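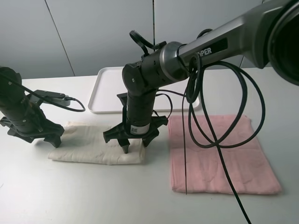
Home | Projects | Reports | Partners | Contact

Progress report to the Gustach program office – August
Prepared by Precious Botha, Furham manipulation group

1. Status

Work package 2 (teaching of cloth handling by remote control) is on schedule. The operators recorded 96 accepted demonstrations of the towel task in this period. A further 11 were rejected at review, most for a dropped corner during transfer to the tray. Rejected runs are kept in a separate folder and will not be used for training.

2. Task definition

The operator drives both arms from the console. A run starts with the towels on the white table and the tray behind them. One gripper holds the fabric down while the other takes an edge, folds it over and releases. The run ends when the folded towel is in the tray and both arms are clear of it. Sibusiso Mabuza rewrote the start conditions after the first batch, in which towel placement varied too little to be useful.

3. Operator training

Three operators are now qualified: Lungile Mathebula, Chantelle Magagula and Jacobus Nkosi. Each completed 24 practice runs before recording. Magagula's runs are the shortest, but she tends to press harder on the cloth than the written procedure allows. The force limit on the console has been lowered for all users.

4. Open issues

Cable routing. Slack in the cable bundle can reach the table and rest on a towel during a run. The policy may learn to depend on it. New clips are on order from Brastano; until they are fitted, operators check the loops before each start.

Console delay. Delay between hand motion and arm motion rose during long sessions. Restarting the console software clears it. The cause has not been found.

5. Next period

Train the first policy on the accepted set and test it on towels left out of the recordings. Begin hand-guided teaching of the same task at the Steyn site for comparison. No change to the budget is requested.

Contact: Furham manipulation group, project office | © Furham | Back to top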